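Home | Topics | Ask | Log in

Does scene clutter help sim training?
Karla Sandoval
My arm policy passes 72 tests on a bare counter and falls apart once I add dishes. Train with mess from the start?

Braulio Xolalpa
Try more seeds.

Tonantzin Huerta
Yes, do it! We trained on 2000 random layouts and loved the result.

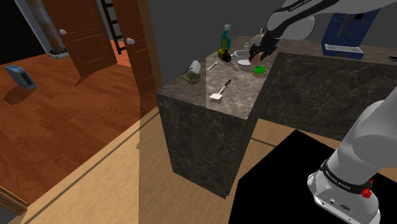
Random layouts taught our policy far more than extra demos did. Let things land badly, too: a cup on its side or a fork at an odd angle makes a great grasp test. Start with eight objects!

Contact | © Grinesden Help | Back to top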